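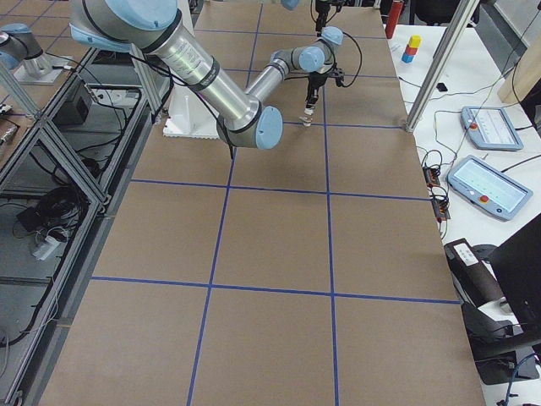 Dropped parts: check the fault before you blame the gripper

When the Rarlow cell at Oltstead started dropping fittings, everyone wanted new fingertips. I doubted it then and still do. Seven drops in 122 picks, and the log called every one "grip lost". A log will say that about almost anything.

Step 1. Stop the arm and keep a pendant within reach. Clear the parts off the grid.

Step 2. Run the pick at low speed with one part. Watch where the fingers point before they close, and ignore the position on the screen.
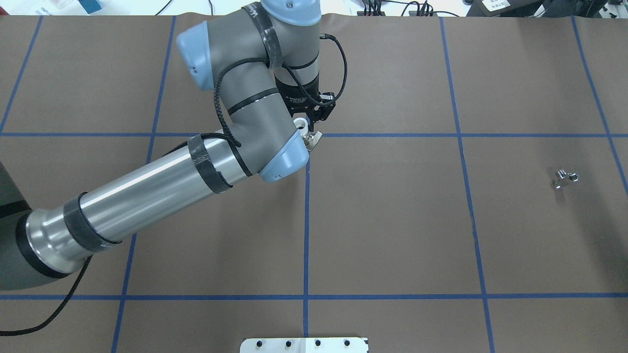 Sebastian left a comment to say a worn pad gives the same error, and he'd swap the pads first. Fine, but swap them and repeat step 2. Ours still dropped parts.

Step 3. Lift slowly and hold for eight seconds. If the part slips, note the cell.
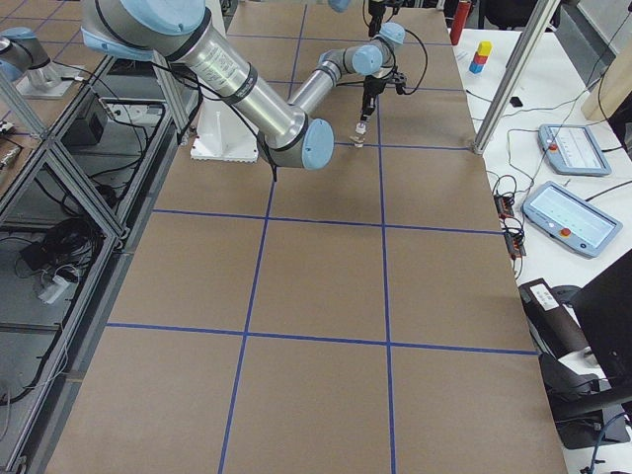
Step 4. Teach the pick point again, then do five clean lifts before going back to full speed.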